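Caslow Work Surface Paper, Heavy Brown, Roll

Home > Surface Protection > Paper and Board > Caslow Heavy Brown

Order code: CAS-HB
Sold by: the roll
Status: in stock

Summary

Caslow Heavy Brown is an uncoated kraft paper for covering tables, benches and counters during kitchen work, craft work, packing and light assembly. It is supplied on a plain cardboard core and is cut to length by the user. The paper lies flat after a short rest and can be taped, stapled or held with clips. It is meant to be replaced when it is soiled or torn.

Construction

Single ply, machine finished on one side. The smoother side is wound facing out. Either side may be used as the working face, but pencil and marker lines come out sharper on the smooth side. There is no wax or plastic layer. Spilled water will soak through if it is left standing, and oil will leave a mark on the surface below.

Specifications

Width: 700 mm
Length per roll: 80 m
Color: natural brown
Core: cardboard, open both ends
Roll weight: nearly 9 kg
Service temperature: room temperature only. Do not place hot pans or trays directly on the paper.
Food contact: not rated. Use a board, tray or plate.

Fitting

Measure the table and cut the sheet slightly short of it on each side. A sheet that hangs over the edge catches on sleeves and tears at the corner. Roll the cut piece loosely against its curl, hold for a minute, then lay it down. Fix the two far corners first and work toward yourself. Masking tape holds well on most painted and laminate tops. On oiled wood, test the tape in a corner before use.

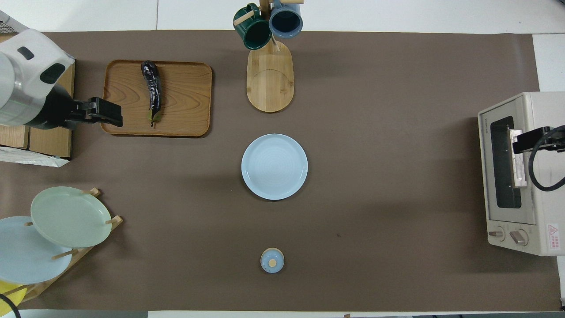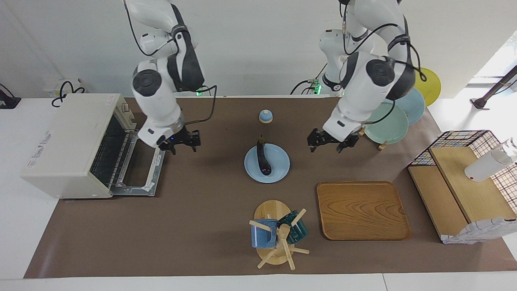

Brown covering on a white table, kitchen items on top.

Can two sheets be joined to cover a wide table?
Overlap them by a hand's width and tape the seam along its full length on the underside. Put the overlap where little work is done, and lay the sheet nearer the user on top so that crumbs sweep across the seam without catching.

Storage

Keep rolls upright, off the floor and away from outside walls. Damp paper swells at the ends and will not feed evenly from a dispenser. Rolls stored on their side for long periods develop a flat spot – this does not affect use but makes cutting less tidy.

Dispensers

The roll fits the Flillar bench dispenser and the Espiritu wall bracket. The older Pidora floor stand accepts the roll only with the wide spindle, sold separately. The serrated bar on the Flillar unit leaves a rough edge. Where a clean edge is needed, cut with a knife and steel rule.

Revision note

Core changed in December 2019 from plugged to open ends. Paper grade and width unchanged. Older rolls may still be shipped until stock is used up – state on the order if open ends are required.

Orders and samples

Pallet orders over 2,000 m are quoted separately. Trade accounts: Mylene Lagman. Technical questions and sample sheets: Benjie Fajardo. Samples are sent folded and will show crease lines that are not present in roll stock.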